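3 Build and Collection Setup

Reading time: 7 min 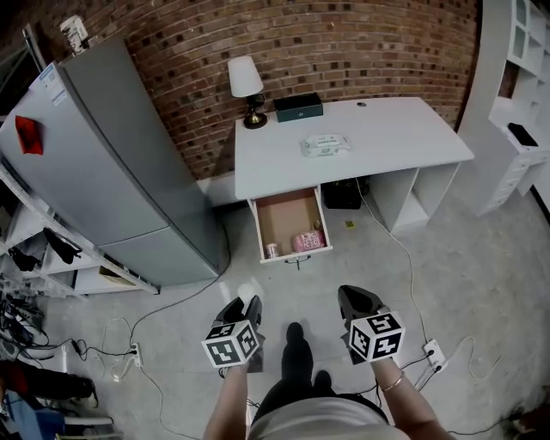
Vol. 2, p. 145

Figure 1. Drawer task in the shared workshop, seen from the operator's head. Both hand-held grippers carry a printed marker cube; drawer open, two items inside.

3.1 Hand units. The Lukumay pair is a left and a right gripper, same parts list, mirrored shell. Each one is held in the hand like a trigger tool. Two black finger-like jaws at the front, white cube with square black markers mounted near the hand (Figure 1). We printed shells on the workshop's own machine over several evenings in July. First shells cracked at the screw bosses. Second set used thicker walls and slower cooling, no cracks so far, so we stopped there and did not try other materials.

The cube is the part that took longest. Marker faces have to be flat and the edges have to be square or the pose solver drifts. Paper glued on a printed block bubbled after a day or two. We went to adhesive sheet, pressed on with a roller, corners trimmed with a fresh blade. Total parts cost for the pair was 166 dollars, not counting filament we already had on the shelf.

3.2 Room. No lab space was available to us. Everything was done in the Lesgate workshop, a shared unit with brick walls and a concrete floor, between other people's bookings. The furniture is what was there: a white desk with a drawer under the left side of the top, a tall refrigerator, a white cabinet, open shelving. We left the lamp and the small stuff on the desk in place. Clearing the desk made tracking a bit easier but the recordings looked nothing like a room somebody uses, and the whole point of the build is ordinary rooms.

Power is from strips on the floor. Cables are a real problem here – the operator is looking at the drawer and the markers, not at their feet. After one near trip we put the rule in the log sheet: check the walking path before each take. Should have been there from the start.

3.3 Drawer task. Operator stands facing the desk, opens the drawer, moves one or two small items, closes it. Boxes and round containers mostly. The pull on this desk is a small metal handle that hangs down, which turned out to be hard for wide jaw tips. The tips slide off if you come in from above. Coming in low and slightly to one side works better, and we narrowed the tips by a couple of passes with a file before the main set. Tips filed by hand are not identical left to right. We measured the difference and put it in the calibration file instead of chasing it.

Jaw opening is read by a magnet and sensor in the hinge. Calibration is open, close, open, at the start of every session. Skipping it cost us one full evening of takes.

3.4 Marker visibility. The left cube is usually fine. The right one is lost more often, mainly when the operator turns the wrist over to reach deep in the drawer. We tried bigger cubes, they knock against the underside of the desktop. Stayed with the original size and filled short gaps by interpolation. Long gaps, take is dropped. Room light matters to, less than we expected – glare off the white faces was worse than shadow, and matte sheet fixed most of it.

3.5 Recordings. We kept 2,149 takes after dropping the ones with long gaps, wrong calibration, or a person walking through. Takes are short. Each is stored with the head view, both cube poses, and jaw opening, all on one clock. Sync was done first with a hand clap and then with a wired pulse. The clap takes were recorded again, the offset was not stable enough to correct afterwards.

Processing used the Uvov scripts with two changes. Marker size is set per hand and not globally, and the smoothing window is shorter, since the drawer pull is a fast motion and the default rounded it off. The Dridberg arm was not in the workshop during collection and is decribed in Section 4 together with the replay tests. Shell files and the final tip profile were frozen on December 24, 2023. Anything recorded with earlier tips is tagged in the index and left out of the training split.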